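## 4. Reporting a concern: setting up and using the Fesmont case register

This section is for designated contacts at the Widstead Museum and its research departments. It explains how to open, record and pass on a report of harassment or misconduct made by a member of staff, a student or a visiting researcher. Read Section 3 (Confidentiality) before you begin.

### 4.1 Before you open a case

1. Confirm that you are listed as a designated contact for the department concerned. Contacts in the Golden Wing and the Nicholas Building hold separate permissions.
2. Check whether you supervise, or are supervised by, anyone named in the report. If so, stop and use the transfer form in Section 6.
3. Tell the person reporting what will be recorded and who will be able to read it.
4. Ask whether they wish to proceed under their own name or under a case number only.

**Caution:** Do not promise complete secrecy. Where there is a risk of serious harm, the museum may be obliged to act without the consent of the person reporting.

### 4.2 Opening the record

1. Sign in to the register and select **New case**. Do not use a shared account.
2. Choose the location type. Fieldwork, conferences and overnight travel are treated as the workplace for the purposes of this policy — select **Off site** and name the event or station.
3. Enter a summary of no more than 500 words. Use the reporting person's own terms where possible and place them in quotation marks.
4. Enter each person named in the **Parties** tab. Names must not appear in the summary.
5. Attach messages, letters or travel papers as separate files. The limit is 100 files for each case.
6. Select **Save and lock**. The entry can be added to after this point, but it cannot be overwritten.

**Note:** If the register is unavailable, complete paper form 242 and keep it in the locked cabinet in the contact's office. Copy it into the register as soon as service is restored, and enter the original date of the report.

### 4.3 Holding the first meeting

1. Offer a choice of place and time. The person reporting may bring a colleague or union representative.
2. Allow 2 hours, and do not book another appointment directly afterwards.
3. Take notes by hand or in the register. Audio recording requires written consent from everyone present.
4. Read the notes back at the end and correct them together.
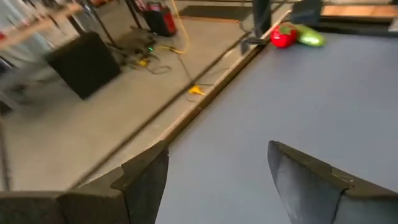
Meetings should take place away from the department in which either party works. Choose a room with a door that closes and without a glazed internal wall, and sit where papers cannot be read from the corridor. A plain table is sufficient. Where a cable runs alongside the table, as it does beyond the wood-toned edge rail here, place chairs so that no one has to step over it on the way to the door. The person reporting should be offered the seat nearest the exit.

### 4.4 Passing the case on

1. Select **Refer** and choose the investigating officer from the list. The register will not show officers from the same department.
2. Send the person reporting a written acknowledgement with the case number and the officer's contact details.
3. Record any interim measures, such as a change of supervisor or of office.

**Caution:** Interim measures must not place the person reporting at a disadvantage. Moving that person to another project requires their agreement in writing.

Once the referral is accepted, your access changes to **Read only**. Further information received by you should be forwarded to the investigating officer under the same case number. For closing and archiving a case, see Section 5.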